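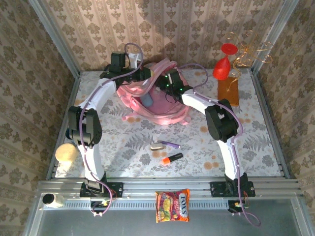 Dede Frimpong wrote to me after last winter's post and asked whether you can really do a cookout in February without everybody sulking in the car by the second sausage. Yes, Dede, you can! It takes a bit more planning than a summer one, so I've written down how we do ours.

Pick the spot first. You want a hill or a thick hedge between you and the wind, and a short walk from the car (we go to the hollow at Prultgate, which is maybe five minutes with bags). Check that fires are allowed. If they aren't, take a camp stove and forget the romance.

Make the soup the night before. For 4 of us I use 750 grams of carrots, a big onion, 400 grams of canned tomatoes and enough stock to cover the lot, then simmer it until the carrots squash easily and blend it smooth. In the morning get it properly boiling again. While it heats, fill your thermoses with hot water, let them stand, then tip that out and pour in the soup.

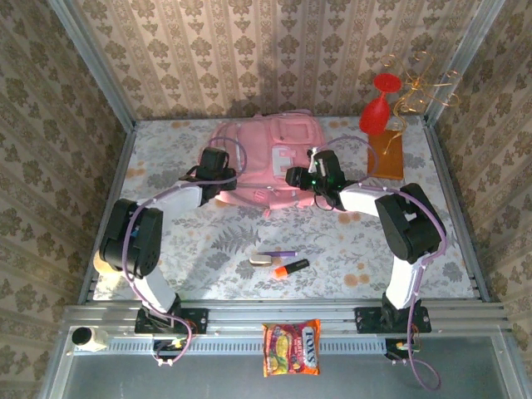 Sausages I half cook at home in the oven, straight before we leave, and finish over the fire while they're still hot. Bread rolls get buttered in the kitchen, trust me, cold butter and gloves do not mix.

For sitting, put down a foam mat and then a wool blanket on top. Bring two more blankets than you have people! Somebody always wants one for their knees and somebody always spills.

Eat early, around noon, then go for a walk while you still have feeling in your toes. We save the brownies for the far gate.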